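4.2 Corner Acquisition on Flat Garments

The second stage of the folding policy starts once the shirt has been spread and ends when both arms hold a hem corner. We treat it separately from the fold itself, as most of the failures in our earlier work came from a poor first grasp that the fold motion then made worse.

The two arms do not close at the same time. The policy picks the corner with the higher grasp score, closes that gripper, and draws the cloth a short distance toward the table edge so that the hem lies under light tension. The second arm then approaches its own corner with the fingers open. Its target is computed again from the head camera after the first grasp, as the pull shifts the fabric and makes the earlier estimate stale. Figure 3 shows the two arms in this staggered state.

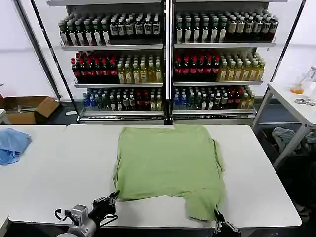 Figure 3. Staggered corner grasp on a green T-shirt, head camera view. The right gripper holds its corner near the table edge; the left gripper is at the opposite hem corner.

We ran 75 trials of this stage with the Qudah controller and no human correction. Both corners were held at the end of 47 trials. In 16 of the others the second gripper closed on a single layer of a two-layer hem, which we count as a failure even when the cloth could still be lifted. The remaining trials ended with a slip at the first corner during the pull.

Wrinkles in the body of the shirt had little effect on the outcome. A folded sleeve mattered more: when it lay close to the side seam, the corner detector sometimes placed its second target on the sleeve cuff. Adding a hem continuity term to the grasp score, as described in Section 3, removed most of these errors in offline tests. The trials reported above do not use that term.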